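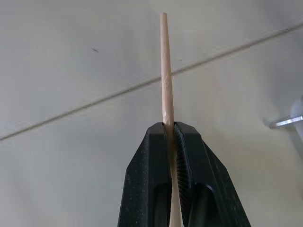
The Pimel T30 is a cordless orbital tool for cleaning grout, sold with two nylon heads, a charger and a canvas bag. I bought mine in January for a ground-floor renovation with 31 square metres of porcelain tile, and it has since been used on a second job, a laundry in older ceramic. On a smooth light-grey floor the tile itself hides most dirt, and a single grout line running diagonally across it is where the eye goes, so any uneven cleaning shows. A slender wooden stick with a blunt, flat-cut tip remains the better tool for lifting paste out of a joint before scrubbing. The Pimel has no attachment that does this.

Print this page | E-mail this page

Speed and load

There are two speeds. Low is suitable for epoxy grout and for sealed cement grout in reasonable condition. High is needed for neglected joints, but the head wanders if the handle is tilted past a shallow angle, and the brush then rides on the tile. Pressing harder doesn't help. The motor cuts out under load and takes several seconds to reset.

The stiffer of the two heads lost its edge after 80 metres of joint. Replacements are sold in pairs only. The Prileo heads have the same hex fitting and lasted longer, although they sit slightly proud of the collar and throw more slurry.

Battery

The first charge gave 30 minutes on high. It's a sealed pack, so there's no swapping in a spare. Augustina Yakubu, who tiled the laundry, runs a corded Egan for this reason and accepts the cable.

Finish

I compared cleaned sections with an alkaline cleaner diluted as directed, one pass with the Pimel and one with a hand brush. Colour was even in both. The machine was quicker along walls and slower in corners, where the round head can't reach and the hand brush came out again.

Verdict

Good value under $200 for a single floor. For regular work I would buy the Egan. The Wisard steam unit that Danylo Tkachenko lent me will be reviewed separately.

This site uses cookies. By continuing to browse you agree to our cookie policy. Accept | Settings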